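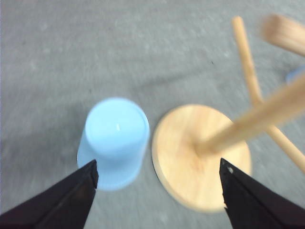

Onar > Club blog > Build season

Upside down is harder. Writing that at the top so I remember it, because I have said the opposite to at least two people this week.

posted Saturday, 11:40 pm, by Edileuza Fontes

OK so. Quick one, I have to be up early and the laundry is still in the machine.

The Turkbridge task sheet finally came and it's cups. Light blue plastic cups, a wooden stand with arms, put the cups on the arms. That's the whole task. My nephew does it at breakfast without looking. We have been at it since 9 this morning and I've got a headache and a lot of opinions.

The rules, short version. Cups start on the floor. Some start rim down, and you don't find out which ones till you set up. Stand can be anywhere inside the tape. You get 305 seconds. You can't touch anything once the clock is going, and if the stand goes over the run is done. Not paused. Done.

We did all the practice on the floor of the back room and not on the table, because the sheet says floor and last year we practiced on a table and got burned. Gray speckled floor, which the vision people complained about for an hour (they said the flecks would confuse it, then they didn't, so fine). What does confuse it is speed. Fluvard has its camera down at the wrist, so when the arm swings everything in view smears. Stand pole turns into a tan streak. The cup next to it is just about OK. We tried slowing the last part of the approach and it found the arms of the stand a lot better, but slow eats the clock, and 305 is not much when you've got that many cups to do.

So that was the morning argument. Slow and see, or fast and guess. I am on team slow. Written down here for the record.

Now the upside down thing. A cup that's rim down has the wide part against the floor and the narrow part up top, so if you pinch it high the fingers want to ride up and off. Pinch it low and the tips scrape the floor. There is a sweet spot and it's maybe the width of my thumb. Then once you've GOT it you still have to turn it over to get it on an arm, and the wrist doesn't like turning that far with the elbow where it was. First one we tried, it did this big sad loop and parked the cup against the wall.

We got better. By lunch the pick was working most times. The turn was working when the cup was out in the open. When it's right up beside the stand, with only a little strip of floor between cup and base, forget it. The left finger has room, the right one comes down on the edge of the wood and the base tips. Did that four times in a row. Same spot. I started laughing and could not stop, sorry to everyone.

Things we tried for the close cup:

- come in from the other side. works but then the stand arms are in the way going up
- nudge the cup away first with one closed finger, then pick it. Ugly. Works!!
- turn the fingers so they run along the gap instead of across. best one I think, but needs a new approach point and the code for that is a mess (mine, I know)

Going with the nudge for now. It costs a few seconds each time. If somebody has the evening free to do the third one properly, please, it's in the branch called escobar-gap. The name is a long story and a bad one.

Also the run numbers, since people keep asking me in the hallway. 286 seconds on our best clean run today. Under the limit, yay, but that was with every cup standing the easy way up and nothing near the base. So don't go telling the other clubs. With the mean layout we ran out of time with cups still on the floor. 12 runs total and I only wrote down notes for nine of them, will do better.

Fingertips. The black ones are fine for wood, kind of slick on the plastic. I want to try thin rubber tape on the inside faces only. Somebody told me that's allowed and I can't find it in the rules anywhere, so until I do we are not taping anyting. Please check page 4 if you have the paper copy.

Next session same room, same time. Bring the long extension cord, bring your own cup for drinking because the blue ones are NOT for drinking, I found coffee in one. And could whoever moved the tape on the floor put it back where the pencil marks are, I measured that.

I'll put the logs up tomorow if the upload works. Going to go deal with the laundry.

Contact the club | © Onar Robotics Club | Back to top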